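Grasp planner moves to version 8

The clutter picking team has switched its kitchen cell over to the new release of Sunwood, the grasp planner Do-yoon Oh started as a rewrite of the old Iser code. The biggest change is in how the planner gets its view of the objects. Iser built one point cloud from the fixed camera and planned everything from that. Sunwood keeps the fixed view for choosing a target, then hands over to the wrist camera for the last part of the approach.

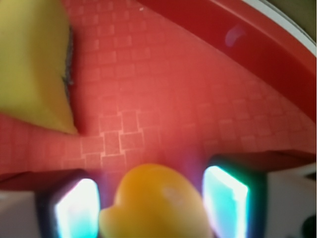 The handover was the hard part. Both cameras have to agree on which object is the target, and the two views have little in common once the gripper is low. Ye-ji Joo wrote the matching step. It carries the target's mask forward from one view to the next and gives up if the overlap drops too far, in which case the arm backs off and looks again. On the test set of 570 logged approaches, the match was lost in 22. Most of those were shiny objects, where depth from the wrist camera has holes in it.

Segmentation still runs in Chae, our perception package, and its interface has not changed. If you have a script that reads masks from Chae, it will keep working. 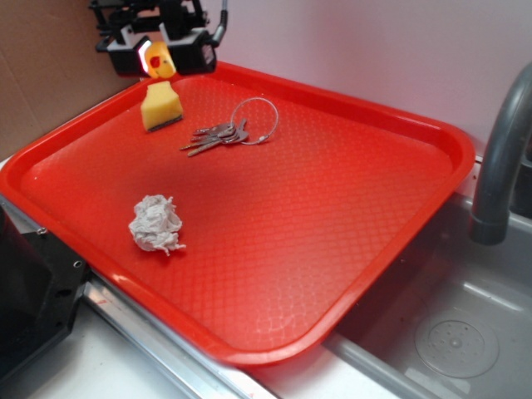 Issue 22, page 8

Planning time is also down. Sunwood used to score every grasp candidate against the full collision model. It now throws out candidates that would put a finger through the support surface first, and only the rest go on to the full check. The number passed on is capped at 144. Raising the cap made planning slower and did not change which grasp was picked in any run we compared.
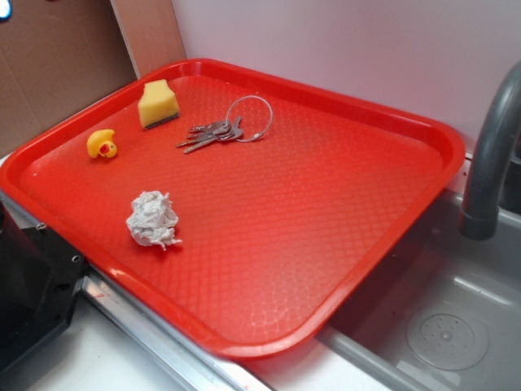

Target order is now a setting in the task file. The default is to take the object with the most free space around it, measured from the edge of its mask. With a layout like this one, the crumpled white paper is an easy first choice, well apart from the sponge, the duck and the keys. You can also give a fixed list by class name, and that is what we suggest when comparing two planner versions.

Keys remain a problem for the mask step. Chae sometimes returns the ring as a separate object, and the planner then treats it as an obstacle. Ye-ji has a merge rule on a branch, and it needs more logs before it goes in.

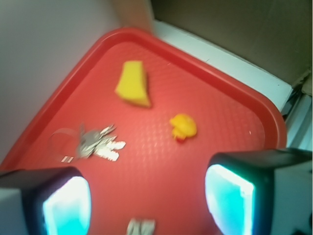

Last modified: July 2024

To upgrade, pull the release branch and rebuild Sunwood and Chae together. Old Iser task files have to be converted with the script in the tools folder. Camera calibration files carry over as they are. The Unon simulator plugin still expects the earlier message format and should stay on the previous release until October. Send bug reports to Do-yoon with the planner log attached.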